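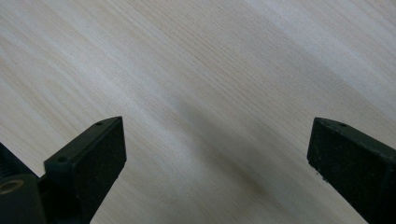

木目天板(もくめてんばん)というのは、表面に木の模様が見えている机の天板をまとめて呼ぶ言葉で、無垢の板も、薄い突板を貼ったものも、木目を印刷したシートを貼ったものも、世間ではだいたい全部これで通っています。この項目では、そのなかでも色の淡いもの、いわゆる「白木っぽい」天板について書いていきますね。淡いクリーム色からベージュのあたりに細い筋が何本も斜めに流れていて、ところどころで筋が寄り集まって少し濃い帯になる、あの感じが私はとにかく好きなんです。光が強く当たっている側は模様がほとんど飛んで白っぽくなるのに、影が落ちたところでは灰色がかった茶色に沈んで、それでも筋はちゃんと追える。淡い天板の話は、結局この「光でころころ顔が変わる」というところに戻ってきます。

## 呼び名

店やカタログでは「ナチュラル」「ホワイトウッド」「ライトオーク調」など好き勝手に呼ばれていて、統一はありません。同じ「ナチュラル」でも、ある店では黄色寄り、別の店では桃色寄りだったりするので、名前だけで買うと痛い目にあいます(私はあいました。隣り合わせに置いた二台の机の色が、夕方になると別物になるんです)。

Vurosauの通りにある内装材の店では、淡い色だけで21種の見本を出していて、棚札はどれも番号だけ。最初は不親切だなあと思ったんですが、慣れると番号のほうがずっと楽です。うちで長く使っている色は153番で、店の人ともすっかり「153のやつ」で話が通じるようになりました。

なお「白木」は本来、塗装をしていない木地のことです。淡い色に塗ったり、印刷で淡く見せたりしたものは白木ではなく、あくまで白木「調」。日常会話でいちいち直すほどのことでもないと思いますけれど、見積もりのときは分けて言ったほうが安全です。

## 木目の種類

大きく分けると柾目(まさめ)と板目(いため)があります。柾目は丸太の中心に向かって切り出した面に出る模様で、細くてまっすぐな線が平行に並びます。板目は中心を外して年輪に接するように切った面に出る模様で、山形や波形になります。どちらともつかない、まっすぐな筋がだんだん広がってゆるく波打つようなものは、追柾(おいまさ)と呼ぶこともあります。

線の正体は年輪です。春から夏のはじめにかけて育った部分は色が薄く、そのあとに育った部分は密で濃くなるので、交互に並んで縞に見えるわけですね。淡い天板の場合はこの濃淡の差そのものが小さいので、遠目には無地に近く、顔を近づけてはじめて模様がわかります。ここがいい、という人と、ここが物足りない、という人にきれいに分かれます。

知り合いの家具職人のKazimiera Ziółkowskiは後者で、淡い天板を注文されるたびに「もっと木らしい木がある」と言いながら、出来上がると一番長く眺めているのも彼女です。
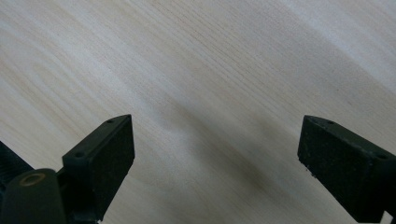

板を並べてはいで作った天板では、継ぎ目のところで筋の向きや間隔が急に変わることがあります。印刷のシートでは継ぎ目まで絵柄として刷ってあるものもあって、見分けるときは天板の面より木口(こぐち)、つまり端の断面をのぞくのが早いです。面の模様が端までつながって回り込んでいれば無垢の可能性が高く、端に別のテープ状の材が巻いてあれば、中身は別の板かもしれません。とはいえ端の処理が上手なものは本当にわからないんですよ! 私はCosteの中古家具市で二回続けて外しました。

## 光と色

淡い天板のいちばんの特徴は、まわりの色をもらいやすいことです。朝の窓際では黄色っぽく、曇りの日は灰色っぽく、電球色の照明の下ではうっすら桃色にも見えます。写真に撮るともっと極端で、同じ机なのに一枚はクリーム色、一枚は桃色がかったベージュ、なんてことが普通に起こります。色見本と見比べるときは、使う部屋の、使う時間帯の光で見てください。店の明るい天井灯の下で決めるのは、もうやめましょう。

つやのある仕上げだと、光が反射する一角だけ白く抜けて木目が見えなくなります。作業机として使うなら、つや消しか半つやくらいが目に楽です。逆に部屋を明るく見せたい場合は、このてかりが味方になります。暗めの北側の部屋に一台入れてみたら、机の上がふわっと明るくなって、私はそれだけで買ってよかったなと思いました。

影の出方もおもしろいところで、濃い色の机では気づかないような薄い影が、淡い机だとちゃんと見えます。手元に落ちた影の縁がぼんやりにじんでいるのか、くっきりしているのか、それで照明が広い光なのか小さい点の光なのかもだいたい見当がつきます。

## 大きさと配線孔

私の机は幅940ミリで、一人で使うにはこれで足りています。二人で向かい合って袋詰めをしたり、値札をつけたりするなら1,000ミリはほしい。たった60ミリの差でも、箱をひとつ横に置けるかどうかが変わってきますから。

事務用の天板では、奥のほうに丸い穴があいていることがあります。配線孔、グロメット穴などと呼ばれ、電源や通信のコードを天板の下へ落とすためのものです。ふつうは樹脂の縁がはまり、ふたが付くものもあります。淡い天板に黒っぽい穴だと、ぽつんと目立ちますよね。気になる方は白や灰色の縁に替えられますが、穴の径を測ってから買うこと。私は測らずに買って、ゆるゆるでした。

## 上に置くもの

淡い天板は、店先や催事の陳列にもよく使われます。商品の色が沈まないのと、木目がうるさくないのがその理由です。定番の相方が、吊り下げ商品用の回転ラックでしょう。キーホルダーや小袋入りの部品をフックに掛けて、くるくる回して選んでもらう、あの什器です。

白いワイヤー製なら机の色ともけんかしません。丸い輪の台座に三本の支えが渡してあり、中心から細い柱が立って、上段と下段の二か所からフックが放射状に出る形は、机の上でも場所をとらず使いやすい部類です。上段の腕が八本あれば、品目を八つに分けて掛けられます。掛けるものが少ない日でも、線が細いので奥が透けて見えて、机の上が重たくなりません。しかも白木調の面には細い影がうっすら落ちて、これがなかなかきれいなんです。

掛け方については、Flitomhamで雑貨を売っているNattawut Jaideeに教わったやり方をずっと使っています。重いものは下の段、軽いものは上の段、そして必ず向かい合わせに掛けていくこと。片側だけ先に埋めると傾きます。回転するタイプなら、回したときに袋の角が机のほかの品に当たらないかも見ておきたいところです。台座の下に薄いフェルトを敷いておくと、天板に輪の跡がつきにくくなります。 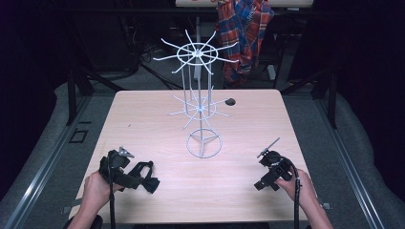 ## 手入れ

ふだんは固く絞った布で拭いて、そのあと乾いた布で仕上げれば十分です。木目に沿って拭くと、すじ残りが目立ちません。塗装していない白木の場合は水を吸うので、乾拭きを基本にして、濡れたものは置きっぱなしにしないでください。

淡い色でいちばん困るのは、インクとコーヒーとカレーです。印刷シートや樹脂塗装の面なら早いうちに拭けばたいてい取れますが、無塗装の面は染み込むと紙やすりのお世話になります。やすりも木目に沿って、目の細かいもので少しずつ。突板は表面の木がとても薄いので、調子に乗って削ると下の材が出てしまいます(Hatelの貸し作業場でこれをやった人を見ました。私ではありません、念のため)。

日焼けも起こります。同じ場所に長いあいだ什器を置いていると、どけたときに丸い跡が残ることがあるので、ときどき位置をずらしておくとよいでしょう。黄色く焼けるか、逆に色が抜けるかは、材と塗料しだいです。

## 関連する項目

- 柾目、板目、追柾
- 突板と化粧シート
- 木口の処理
- 回転ラック(卓上型、床置き型)
- 配線孔

最終更新は9月4日。153番の廃番の噂については、店に確かめてから書き足します。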